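Chapter 4
Stock on the Shelf: How Small Shops Hold, Count and Lose Goods

14 min read
37 shares · 6 comments

Start with a shelf. Any shelf. Back room of a corner shop, a pantry, the wire rack behind a pharmacy counter. Things sit on it, and while they sit they cost money. That's the whole chapter really, the rest is detail.

In Chapter 3 we followed cash through a business for a month. Cash is easy to follow because everybody watches it. Stock is money too, only it has changed shape, and people stop watching it the minute it's in a box. A store owner who would never leave $400 on the counter overnight will leave $400 of canned tomatoes behind a door with no lock and no list. Same money. Slower to spend, heavier to carry, and with a date stamped on the lid.

Three questions run through the chapter. What do we have? Where is it? What is it worth today, as opposed to the day we bought it? You'll find most stock problems come from a shop that can answer one of them and guesses the others.

4.1 What counts as stock

Stock (also called inventory, we use both words and mean the same thing) is anything a business holds in order to sell it, or in order to turn it into something it sells. Flour at a bakery is stock. The oven is not. The paper bags are an argument. Most bakeries treat the bags as supplies and write them off when bought, some count them. Either is fine if you do it the same way each year.

Things that are not stock, though students put them down every term:

– shelving, carts, freezers, the till
– goods a customer has paid for and not picked up
– goods left with you by a supplier who still owns them (consignment, see 4.6)
– the samples

Ownership decides it, not location. Goods on a truck halfway across the state may be yours already. Goods in your own back room may belong to somebody else. Read the terms on the invoice before you count, not after.

4.2 The Hiltari store

We need a shop to work with, so the examples in this part of the book use Hiltari, a one-room grocery with a stock room behind it. It sells canned goods, dry goods, some dairy, a little hardware. Main supplier for cans is Sandhu, a wholesaler. Dry goods come from Virosetti. Hiltari is small on purpose. Everything that goes wrong in a big warehouse goes wrong there first and you can see it happen.

At the start of July the records say Hiltari holds 1,518 cans. The owner walks the stock room with a clipboard and gets a different number. Which one is right?

Neither, probably. The record was right on the day somebody last checked it. The clipboard number is right if no one sold anything during the walk, and if no can was behind another can, and if the person counting wasn't interrupted by the phone. We come back to the gap in 4.5. For now just note that there are always two numbers, the book figure and the count, and that the difference has a name. It's called shrinkage when the count is lower. When the count is higher most people call it a mistake and move on, which is a bad habit. A surplus is an error just as much as a shortage is.

4.3 First in, first out

Cans come in at the front door and go out at the front door. Between those two events somebody decides which can goes out next. If nobody decides, the customer does, and the customer takes the one in front.

So the rule: old stock forward, new stock behind. First in, first out, FIFO for short. It's a rule about physical goods, and it is also a rule about prices, and students mix the two up constantly. Keep them apart for now.

FIFO as a physical rule: the oldest can is sold first. Simple. Tiring in practise, as every delivery means pulling the shelf forward, wiping it, loading the back, pushing the old ones up again. On a busy afternoon it doesn't happen. New cans get stacked in front and the back row gets older and older till somebody finds it.
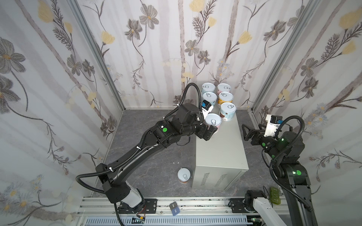

FIFO as a price rule: when a can is sold, we say its cost was the cost of the oldest can we still had on the books. Whether that exact can left the building doesn't matter to the accounts. A shop can run a terrible shelf and perfectly good FIFO books. It can also do it the other way round.

Quick case. Hiltari buys 1,000 cans of beans from Sandhu at 60 cents. Later the price goes up and it buys 400 more at 70 cents. Then it sells 1,000. Under FIFO the cost of what was sold is $600, all from the first batch, and the 400 left are carried at 70 cents, so $280. Now suppose the owner uses the average instead. Total spent was $880 for 1,400 cans, a little under 63 cents each. Cost of sales comes out higher, closing stock comes out lower, profit for the month is lower too. Same beans. Same customers. Same cash in the drawer.

Sit with that for a minute before going on. Work it out on paper. The choice of method moved profit from one month to another and did nothing else.

4.4 Paying to keep things

Holding stock costs money even if the price never moves. Rough list, not complete:

Space. Rent on the stock room, or the rent you could have had for it.
Money tied up. If the shop borrowed to buy the cans, it's paying interest on cans.
Spoilage. Dairy first, then bread, then anything with a date.
Damage. Dents, damp, mice, a dropped case.
Handling. Wages for moving things from one place to another place.
Insurance, if there is any.

Owners notice spoilage because they have to carry it to the bin. They don't notice the money tied up. It never shows up as a bill with the word "beans" on it. But it's often the bigger of the two, and it's the reason a supplier's bulk discount isn't always a bargain. Sandhu knocks a bit off for a full pallet. Fine. How long will a pallet last? If it lasts two months, good deal. If it lasts until next spring, work it out again.

Running out has a cost as well, harder to measure. A customer comes for rice, there's no rice, she buys rice and everything else somewhere down the road. The books show nothing at all. No sale, no loss, no line. Chapter 5 deals with reorder points, and thats where this gets put into numbers.

4.5 Counting

Two systems. A periodic system counts the stock now and then, at month end or year end, and works backwards: opening stock plus purchases minus closing stock equals what must have gone. A perpetual system updates the record with every sale and every delivery. Scanner beeps, number drops by one.

Perpetual sounds better and mostly is. But look at what each can tell you. The periodic system can't see theft. Anything missing gets rolled into cost of sales, as if it was sold. The perpetual system gives you a book figure to check against, and that is what makes shrinkage visible. You still have to count, though. A scanner knows what passed the scanner. It has no idea about the case that fell off the cart.

Some practical points, collected from people who do this for a living:

Count when the shop is shut. Early morning beats late night, tired people skip rows.
Two people per aisle, one calling, one writing. Swap halfway.
Don't give the counter the book figure. They will find it.
Open the boxes. A sealed case is full, an opened case is anybody's guess.
Write down units. "12" means nothing. 12 cans? 12 cases?

The last one causes more trouble than theft does in a lot of small shops. The software Hiltari uses, Ivasska, holds every item in single units, but the delivery notes from Virosetti are in cases. Somebody has to convert. One evening somebody doesn't, and the book says there are 2 bags of lentils when there are 2 cases. The system puts in an order. More lentils arrive. We'll meet those lentils again in the exercises.

4.6 Goods that aren't yours

Consignment is short enough to finish the opening with. A supplier places goods with the shop. The shop sells them, keeps a cut, passes on the rest. Until sale the supplier owns them, and they stay on the supplier's books.

Trouble comes at count time, obviously. A shelf of consigned jam looks exactly like a shelf of owned jam. Mark it. Tape, a colored tag, a separate bay, whatever works in the room. And record it on a seperate sheet, since you'll have to tell the supplier what's left.

Going the other way, goods you have placed in somebody else's shop are still yours. Put them on your count. You can phone for the number, but at year end go and look.

Before 4.7, get a sheet of paper and list everything in one kitchen cupboard. Item, units, date on the pack, what you think you paid. Time yourself. Keep the list, it's used in the next section and again in Chapter 5.

52 shares · 11 comments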